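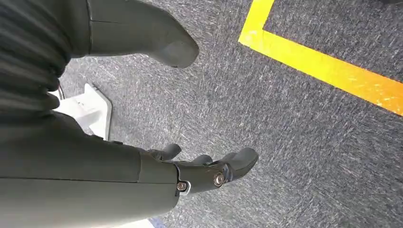

Kundora 53 Entryway Mat

Price: $53
Item no. 1233
Sold by Clodance

Leinonen, the maker, calls this a "lifetime" mat. We don't print that on our tags. The warranty runs 5 years and covers the backing and the stitched edge, so go by that.

What it does well: it scrapes grit off shoes and stays put on hard floors. On thick carpet it creeps, whatever the box says. We had one on our shop floor from November and had to nudge it back most mornings.

"Stain-proof" is another big claim. Coffee came out with plain water. Bike grease did not – we tried 3 cleaners and the mark is still there.

Sizes: small, hall, double door
Colors: slate, rust, oat (oat shows everything)
Backing: rubber, no added scent, though it smells for about a week
Care: shake, vacuum, hose down. Do not machine wash.

Compared with the Plivenov Classic: the Plivenov is thinner and fits under low doors. The Kundora holds more dirt. Measure the gap under your door before you order – returns on used mats are not accepted.

Hall size ships again after 2020-12-24. Small and double door are in stock.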